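Can any machine fold and pair laundry at home yet?
Asked by Liv Berge in Home & Appliances
2 answers

We are a household of 7 and I do nearly all the wash. Washing and drying are fine, the machines do that. It's everything after the dryer that eats my evenings. I saw a folding machine from Walen listed at $1,786 and the page says it handles "most everyday garments." Before I spend that kind of money I'd like to know whether these things work, and whether there is anything that will do socks. Socks are the worst of it. I don't need it to be fast. It could run all night for all I care.

Viorica Ghiță
Accepted answer, 296 people found this useful

Short version: no for socks, sort of for shirts, and I would hold off.

I had the use of a Walen for two months. You clip each shirt to the front by hand, it pulls it in and drops it folded in a tray. It's fine with adult T-shirts and thin button-downs. It won't take bath towels, fitted sheets, underwear, anything for a small child, or socks. By the time I had clipped a shirt on straight I could have folded it. If you have somebody in the house with bad wrists it won't help them either, the clipping is the hard part.

Check the return terms too. Mine had to go back in the original box and the box was huge.

Aurelia Manole

my cousin got one and its in the garage now. just buy all the same socks, then theres nothing to pair. we did that in October and never looked back

Comments on the accepted answer

Liv Berge: Thank you, the clipping part wasn't clear from the listing at all. What about the robots with arms, is that any closer for socks?

Viorica Ghiță: Closer than the box machines, but I wouldn't wait on one. Socks are hard for a machine for dull reasons. A plate or a cup keeps its shape when you pick it up. A sock changes shape every time, so the machine has to work out where the cuff is and which end is the toe, and then do it again for the second one. Dark ones are harder still. With a folded black sock held between two black fingers, the top flopping out to one side and the rest hanging in a narrow ribbed bundle, there isn't much to tell you which part is the opening, and a person would have to feel for it.
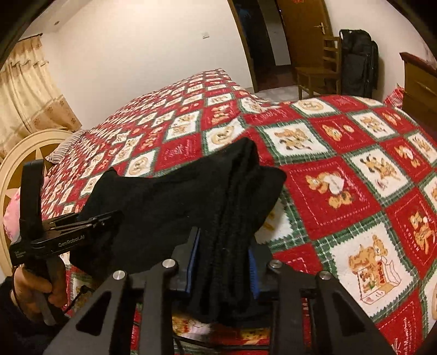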